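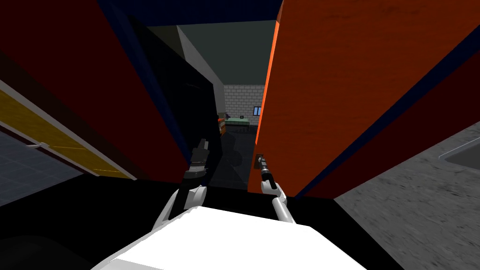 Gondale — Greifervergleich in der simulierten Küche

LIESMICH zum Datensatz, Stand März 2022

Schön, dass ihr hereinschaut! Gondale ist aus einer ziemlich schlichten Frage entstanden: Wie viel vom Erfolg beim Öffnen von Türen und Schubladen hängt am Greifer, und wie viel an der Regelung dahinter? Wir haben beides gegeneinander laufen lassen, in immer neu zusammengewürfelten Küchen, und die Aufzeichnungen liegen nun hier, samt allem, was schiefgegangen ist (und das ist nicht wenig, wie ihr beim Durchblättern merken werdet).

Was enthalten ist

Insgesamt 200 Episoden. Davon behandeln 103 das Öffnen von Schranktüren, der Rest verteilt sich auf Schubladen und ein paar gemischte Aufgaben. Zu jeder Episode gehören die Gelenkwinkel beider Arme, die Öffnungsweite der Greifer, die Kontaktkräfte und die Bilder der Kopf- und Handgelenkkameras. Alles stammt aus der Simulation; Messungen an echter Hardware sind in dieser Fassung nicht dabei.

Die Greifer

Verglichen werden zwei Backenformen. »Wombridge« hat breite, stumpfe Finger, »Wostier« schmale mit leicht nachgiebigen Spitzen. Bei senkrechten Stangengriffen liegen die beiden so nah beieinander, dass wir daraus nichts ableiten möchten. Spannender wird es bei runden Knäufen, weil dort schon ein kleiner Versatz beim Anfahren genügt, damit die Finger beim Ziehen abrutschen.

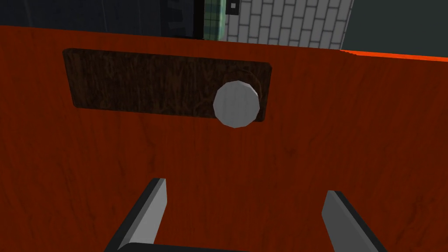 Tiruwork Tufa gab zu bedenken, dass man bei Knäufen die Öffnungsweite vor dem Anfahren unbedingt mitprotokollieren müsse, sonst vergleiche man am Ende zwei Anfahrstrategien und gar nicht die Backen. Das hat uns eingeleuchtet, und seit der zweiten Fassung steht der Wert im Feld greifer_weite_start. Für 36 ältere Episoden fehlt er leider. Sie sind in der Übersichtstabelle markiert, und wer streng vergleichen will, lässt sie am besten weg.

Die Regler

Zwei Varianten stehen zur Auswahl: eine reine Positionsregelung und die Nachgiebigkeitsregelung nach dem Kneževič-Schema, wie wir es intern nennen. Die zweite verzeiht deutlich mehr, wenn die Drehachse einer Tür ungenau geschätzt wurde, braucht dafür aber geduldiges Einstellen — rechnet mit einem Nachmittag, ehe sich das gut anfühlt. Unsere Parameter liegen im Ordner regler, und ihr dürft sie gern als Ausgangspunkt nehmen.

Bekannte Macken

Die Reibung an den Scharnieren ist in allen Küchen gleich angesetzt, was bequem war und nicht besonders realistisch ist. Bei dunklen Griffen auf dunklem Grund liefert die Griffpunktschätzung manchmal Unsinn; das betrifft vor allem die Kopfkamera. Außerdem kann es vorkommen, dass beide Arme in einer engen Türöffnung einander in die Quere kommen. Solche Läufe haben wir bewusst dringelassen und mit dem Vermerk kollision versehen.

Loslegen

Entpackt braucht der Datensatz rund 71 Gigabyte. Fangt am besten mit dem Skript episode_ansehen an, das spielt beide Kameras nebeneinander ab und zeigt die Kräfte darunter als Kurve. Fragen und Korrekturen nimmt Kevin Fitzgerald entgegen, gern auch auf Englisch. Eine Fassung mit variabler Scharnierreibung ist für November vorgesehen.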